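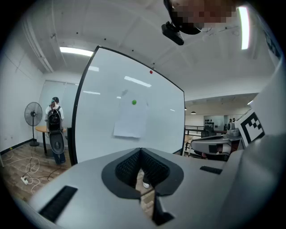 4. Site rules and how we got them

The rules in this section are the third version. Version one was a single page, written in October before we had a second site, and most of it was wrong or too vague to follow. Version two was far too long. What follows is what people at all three sites (Bultow, Zolitz, Nillard) work to now, with notes on where a rule came from and how well it held up. Rule numbers match the ones in the error logs, so there are gaps where a rule was dropped.

4.1 Scope

The rules cover hand-held gripper collection only. Arms on fixed bases fall under the site's own machine safety rules and we did not touch those. Also out of scope – data storage, consent forms for passersby beyond the short note in 4.5, and anything to do with training the policy (Section 6).

A "session" below means one operator, one task, one room, from first calibration to last upload. A "take" is one recording inside it. Over the full study we logged 335 sessions and 2,493 takes. Of those takes, 671 were rejected at review. Reasons are broken down in 4.6.

4.2 Before a session

Rule 1. One task sheet per room, on paper, at eye level. Operators had the sheet on their phones in version one and did not look at it. Paper on a board worked better. The sheet carries the task name, start state, end state, and the version letter. If the version letter changes, the old sheet comes down the same day. Zolitz kept two versions up side by side for most of a week and the takes from that week had to be sorted by hand.

Figure 1 shows a working room under version three. Whiteboard with the sheet held up by a magnet, a fiducial marker near the gripper, a second operator with a gripper in hand. Open office past the board.

Rule 2. Markers are checked flat and clean before the first take. Bent corners are the usual problem. Swap the marker, do not press it down and hope. Spare markers live in the kit, two per size.

Rule 3. Calibrate once per session and again after any drop, however short the fall. We tried letting operators judge if a drop was "hard enough" to matter. They judged it was not, every time.

Rule 4. Walk the route first. No gripper in hand, eyes on the floor. Cables that cross the route get moved or taped. Cables that only run along a wall may stay where they are but the operator has to point them out to the second person in the room. This was the rule with the most pushback (operators felt silly pointing at cables) and the one Potgieter would not drop.

Rule 6. Fans, blinds and lights are set at the start and left alone. A fan switched on mid-session moves loose paper and light cloth and reviewers can't tell this from contact. If the room gets too hot, end the session, change the setting, start a new one. Costs a calibration. Fine.

4.3 During a session

Rule 7. Two people in the room when the operator is moving between stations. One is enough for seated or table-only tasks. The second person may also be collecting, as long as the two keep more than an arm's length apart with grippers extended.

We had wanted a fixed distance here and could not agree on one. Wike's draft had it taped out on the floor, which worked at Nillard where the rooms are big, and not at all at Bultow. An arm's length plus the tool is easy to check without a tape measure and operators remembered it.

Rule 8. Grippers not in use go down on a surface, jaws closed, never on a chair and never on the floor. Eight of our early drops were grippers left on chairs. Since the rule came in we have logged one, and that was a stool, which the operator argued is not a chair. The wording now says "any seat".

Rule 9. Backpacks stay on and stay closed while recording. Where a site uses a pack to carry batteries or a recorder, the strap length is set before calibration and not changed after. Loose straps got caught in the jaws twice. No injuries, one torn strap.

Rule 10. Say stop. Anyone in the room can say it and the take ends right there, no discussion until the jaws are open. The take is kept and tagged S, not deleted. Reviewers at first treated S takes as failures and threw them out. They are not failures, and several turned out to be the most useful recordings we had for the recovery work in Section 6.

Rule 11. Ten takes, then put the tool down. Operators get sloppy before they feel tired. Wrist angle drifts first, then grasp speed. The limit of 10 came from looking at where reject rates began to climb in the Bultow logs; at Zolitz the climb came later but we kept one number for all sites. Break length is up to the operator. Most take a few minutes, get water, come back.

4.4 Reflections and glare

This gets its own heading as it caused more argument than anything else. Whiteboards, glass doors, polished tabletops. Overhead strip lights show up in all of them as long bright streaks, and the tracker can lock on to the edge of a streak as if it were part of the room. When the camera moves, the streak slides, and the pose estimate slides with it.

Version one said to remove shiny surfaces. Not possible in a real office, and it worked against the point of the study, which is to collect in rooms as people leave them. Version two said to cover them. Operators covered them badly and the covers fell down mid-take.

Rule 13 now reads: leave the surface, note it on the session form, and make sure at least one marker is in view from every station where the surface is also in view. This puts the burden on marker placement, where it can be checked before the session starts. Tracking loss dropped at all three sites after the change, though at Nillard the lights were also replaced in the same period and we can't separate the two effects.

4.5 People who are not part of the session

Open-plan rooms mean other people at the far end of the shot. We post a notice at each entrance while recording. Rule 14 says the operator faces away from occupied desks where the task allows. Rule 15 says anyone who asks to be left out is left out – faces are blurred as a matter of course, but a person who asks gets the whole take removed, no reason needed. This happened four times.

Igwe, the firm that hosts the Bultow site, asked for a further rule that no recording takes place while visitors are on the floor. We agreed for that site only. It is in the site annex and not in the common set, mostly becuase the other two hosts had no way of telling us when visitors were in.

4.6 What got rejected

Each rejected take has one main reason assigned by the reviewer. The largest group was tracking loss, followed by wrong start state (the object was not where the sheet said). Third was late or missing calibration. Everything else was small: jaw slip, recorder stopped, wrong task sheet version, and a leftover group we called "unclear" that should probably be smaller than it is.

Two things to note. First, wrong start state barely changed between versions two and three. The rule is clear, operators know it, it still happens. Our best guess is that resetting the objects is dull and is done last, when attention has moved on to the next take. We are trying a reset photo at Zolitz, taken before every take and compared to a reference by eye. Too early to report on.

Second, reviewers disagree. Wike and Potgieter each reviewed the same batch without seeing the other's marks and split most often on jaw slip, where one counted any visible movement of the object in the jaws and the other counted only a full loss of grip. The rule text now uses the second meaning. Takes reviewed before the change were not re-reviewed, so the jaw slip count should be read with some care.

4.7 Rules we dropped

Rule 5 (gloves). Made the trigger hard to feel. No benefit anyone could show.

Rule 12 (no talking during takes). Audio is not used for training. Silence also made people slower to say stop under Rule 10, and that alone was enough to remove it.

Rule 16 (sign-off by a site lead before each session). Good on paper. In practice the lead signed a stack of forms on Thursday for the week to come. Replaced by a spot check, unannounced, one session in every ten or so depending on who is around.

4.8 Fit with existing safety rules

All three hosts have their own workplace rules and ours sit under them. Where the two clash the host's rule wins. We found one clash, at Nillard, where the fire rules did not allow tape across a walkway and our Rule 4 at the time asked for it. The "moved or taped" wording lets the operator pick the one the building permits.

We did not find a written standard that fits hand-held collection tools well. Rules for robot cells assume a powered machine and a boundary around it. Rules for hand tools assume the risk is the tool itself. With a light gripper the jaws can pinch, but most of what went wrong in our logs was a person looking at the jaws and not at thier feet. Rules 4 and 7 are aimed at that and we would keep those two if we had to cut the rest.

The full rule text, the session form and the Bultow annex are in Appendix B. The form is one page on purpose. Sites that want to add fields are asked to take one out first.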